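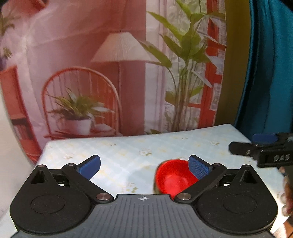 Nerum working group, minutes
Saturday 5th May, small meeting room
Present: Nghĩa La (chair), Roman Kalinowski (notes), dish table team, two people from Śliwiński on the call
Apologies: annotation side, all at the other thing

1. Last minutes

Accepted. One fix: under "labels" it said release event, should be contact event. Roman to correct the shared copy. Release is item 4 today.

2. Dish task, where we are

300 demonstrations in the set now, all bimanual, hand-held grippers, stacking and sorting dishes on the cloth table. Collection stopped end of April as planned. Nghĩa does not want to reopen it before the comparison is written up. General agreement, some grumbling from the table team who had a better bowl order worked out by the last week.

18 demonstrations thrown out. Mostly lost tracking on the left gripper when it goes in low and flat over the table. A few where the operator stopped and restarted and the timestamps don't line up with the other hand. Śliwiński asked if the restarted ones could be cut and kept as shorter pieces. Nghĩa: no, the whole point is full sequences. Left it there.

Roman to put the list of discarded runs in the project folder with a reason against each one. Currently half say "bad".

3. The method question (long item)

Background for the Śliwiński people, who missed the April session. The old way we stored motion for each hand in the table's coordinate system, and trained on that. New way stores each hand relative to itself at the start of the segment, plus one extra term: pose of the left hand seen from the right. Tikine is the training run with the old coding, Dristex is the run with the new one. Same data, same network, same number of steps. Only the coding differs.

Result as it stands. Dristex better at anything where one hand holds and the other brings something. Tikine still slightly better at first reach for a dish sitting by itself. Gap on the first reach is small and Nghĩa thinks it may be noise, wants it repeated with a different seed before anyone writes it down as a finding. Roman thinks it's real — table coordinates give you the table height for free and the relative coding has to get it from the image.

Discussion on this went on a while. Points made, no particular order:

— Table height was never changed during collection, so Tikine gets an advantage that would vanish on any other table. We should say so in the write up. Possibly test on a lower table.

— Somebody asked if the inter-hand term does all the work and the relative-to-start part does nothing. Fair question. We don't have that ablation. Need it.

— Śliwiński: what happens when one hand is out of view? The wrist camera on the one gripper often sees only a bit of the other, or the finger pad and not much else. Nghĩa: the inter-hand term comes from tracking, not from the picture, so in training it's there. At test time on the arms it's from kinematics. So OK in both cases but the network might be learning to lean on it. Noted as a risk.

— Bowls versus square dishes. Bowls get picked by the rim, and the approach comes from all sides. Square ones mostly by an edge or a corner. When the round ones are crowded together, both models pick the nearest rim whether or not it leads anywhere. Not a coding problem. Data problem, or maybe just a hard problem. 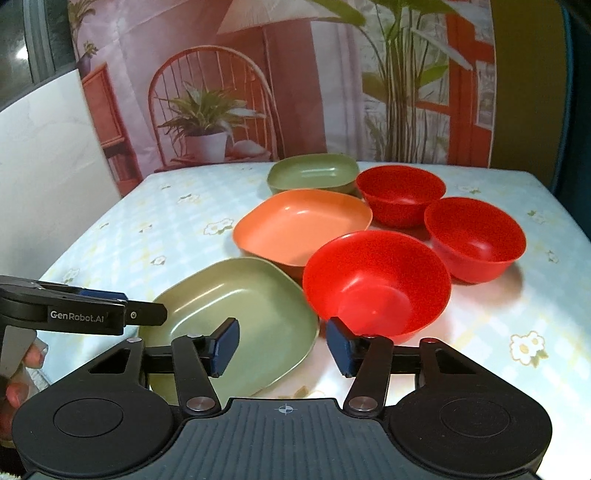 Fig. 1. Dish table with square dishes and red bowls, view from one gripper, second gripper at left.

— Glare. Light comes back off the cloth badly at some camera angles, pattern washes out. Table team asked if this should be masked. Decision: leave it in. Masking it would mean making up a rule for what counts as glare and nobody wants to own that.

— Blur on fast moves. Same answer, leave it in, but Roman will check if the contact labels drift on blurred stretches.

— Backdrop. Question from the call whether the printed room behind the table (chair, lamp, plants etc) is doing anything to the model. Same backdrop in the whole set so can't say from this data. Nghĩa would like to run inference once with it taken down and see what breaks. Quick job, somebody just needs to be there when the arms are free.

Agreed: Dristex is the coding we go forward with, subject to the ablation. Tikine kept as the baseline, not deleted from the server please. (It was deleted once.)

4. Contact and release labels

Contact labels come from finger pad opening width plus a threshold on how fast it's closing. Works OK on the squares. On the bowls the pads close on a thin rim and the width at contact is nearly the same as fully shut, so the label comes late or doesn't come. Roman has hand-checked a batch and most of the late ones are bowls. No figure yet, he was counting in a text file and it got overwritten.

Release is worse. Operators open slowly when they set a bowl inside another one, so there's no clear moment. Two options on the table:

a) call release at the first opening movement
b) call release when the hand moves away

Table team for (b), it matches what they feel when doing it. Nghĩa for (a) as it's easier to defend and doesn't depend on which way the hand leaves. Śliwiński also (a), that's how their own set is labelled and they'd like to be able to compare. Went with (a). Relabel needed for the whole set, scripted, should not be much work, Roman says an afternoon.

Side note: segments are cut at release, so changing this moves the segment starts, so Dristex has to be retrained afterwards. Tikine too for fairness. This was not obvious to everyone at first. Order has to be relabel, then retrain both, then ablation. Not the other way around.

5. Evaluation protocol

Start layouts. So far whoever was at the table put the dishes down how they liked. Fine for collection, no good for the comparison. Need fixed layouts that both models get. Proposal to draw them on paper from above and place by eye. Śliwiński want something tighter, e.g. an overlay on the camera feed and nudge the dishes until they match. Nghĩa OK with overlay if it doesn't take all day. The grid on the cloth helps a bit anyway as long as the cloth doesn't shift, and it does shift. Tape the corners.

What counts as success. Long talk, short version: a dish counts when it's in its stack and both grippers are off it. Tilted is OK if it stays. Pushing another dish off the table is a fail for the whole run. Pushing one out of the way is not. One hand doing everything counts as success but gets flagged, we want to know how often it happens.

Whoever scores should not know which model is running. Table team will start the runs from the other side of the partition and read out a letter only. Roman pointed out Tikine can be recognized by how it hovers. True, can't be helped.

6. Write up

Nghĩa has a draft of the method section, two pages roughly, wants comments on the notation before the results go in. Left/right subscripts clash with the time index. Roman to fix. Related work section empty. Śliwiński offered a paragraph on their labeling, accepted with thanks.

7. AOB

Battery charger for the grippers moved to the shelf by the door. Put them back on it after use.

Spare finger pads: running low, order more. The blue ones, same texture.

Actions

Roman: correct last minutes; discard list with reasons; relabel script; check blurred streches for label drift; subscripts
Nghĩa: repeat first-reach test with new seed; book the arms for the no-backdrop run; circulate draft
Table team: layouts and overlay, tape for the cloth, finger pads
Śliwiński: labeling paragraph, send thier release definition in writing
Open: lower table test, no name against it yet

Next meeting when the retraining is done. Roman to send round a time.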